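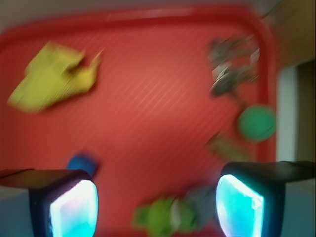 Hertta Manninen asked whether the trays could go back to one per table, as they were in October, and said that digging through a shared one takes up the first part of every session. Lutz Fröhlich replied that one per table means more washing up. Agreed to try it for six weeks.

3. Trays and small items

Red trays stay in use for mixed small items. Anything found on the floor at closing goes into a red tray and is sorted the next morning, before 9:30. Lids go back with their own containers - the loose ones are to be kept together on the lower shelf until matched.

Cloths and sponges are not to be left in the trays overnight. Lutz will put a hook by the sink.

Broken pieces: to be handed to Hertta, not put back.

4. Storage at Kukadow

The 17 crates from Pristau have been unpacked except for three, which are marked for the spring sale. The shelf nearest the door is too shallow for the trays and they stick out. Lutz to move the brackets. Labels for the crates are still missing, Hertta to print them on card.

5. Money

Balance stands at 2,670. Purchase of new trays with lids approved. Hertta prefers the same size as now so that they stack.

6. Opening hours

Hours during Ramadan were discussed. The late session will start after sunset and the afternoon one stays as it is. Notice to go up at both doors.

7. Any other business

Ostano has asked to borrow a folding table. Agreed, to be returned by the end of the month.

Meeting closed at 8:40 p.m.

We use cookies to remember your settings. Accept | Decline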